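Notes from the Collection Floor

Our second round of home recordings is under way, and it's going faster than anyone at Virnudholm planned for. Paston, the learning system we've been building with the Habte group, needs lots and lots of short examples of people handling ordinary stuff with the hand-held grippers, and we finally have a rhythm!

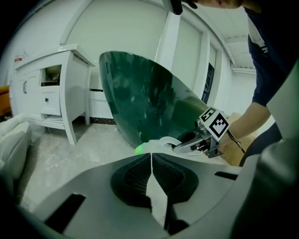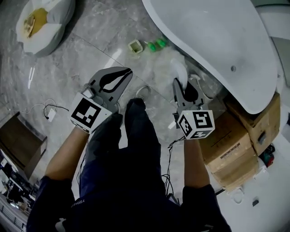

The big change this November is how we decide what to pick up. In the first round we had a list: cup, sponge, bottle, cup again. Paston got very good at the list and was fairly hopeless at everything else. So now we go for shapes and surfaces, and the stranger the better. Something like the big glossy green sheet clamped at its narrow end is exactly what we want more of, with the light streaking across it and no obvious "right" place to hold it. A person will take hold of a thing like that with hardly a thought. For the model it's a real puzzle, and we want it to have plenty of those. Thin things, floppy things and shiny things are all on the wish list, along with anything that looks very different from one side than it does from the other.

A session is 40 takes, and we've settled on keeping each one short. Pick up, move, set down, let go. Please don't skip the letting go! A good number of takes from the first round stop while the object is still held, and Paston learned to hang on to things forever (Fasil Belay has a clip of this that he will show you whether you ask or not). If a grip slips, keep recording and try again. The recoveries are wonderful training material and we threw out far too many of them last time.

On speed, slower than feels natural is still the rule, though it doesn't have to be tai chi. We compared two sets, one done at a crawl and one at an easy everyday pace, and the everyday set gave us smoother motion when we played the learned behavior back. What does hurt is sudden turning of the wrist. The square markers on the grippers need to stay readable, and a fast twist blurs them enough that we lose track of where the hand is. Some 28 takes had to go for that reason alone, most of them from the same afternoon, and yes, most of them were mine.

Two-handed work is the part I'm most excited about. Passing an object from one gripper to the other sounds like nothing, but the timing is lovely to watch once you start paying attention to it -- one side closes, there's a little pause, the other side opens. We have 50 clean handovers so far and would love to get many more before the next training run. If you're new to it, practice eight or so without recording first. Your hands pick it up quickly.

Labeling has moved over to Zundum, which lets you mark the start and end of each grasp without scrubbing through the whole take. It's so much nicer than the spreadsheet. Please write plain notes in the comment field: "slipped, regrasped" is plenty. If you changed hands midway, say so, and say which hand you started with.

Saturday slots are open for anyone who wants to try a session, mornings preferred. Come with odd objects from home if you have them, nothing sharp and nothing you'd be sad to see dropped. Fasil has the sign-up sheet and the spare wrist straps.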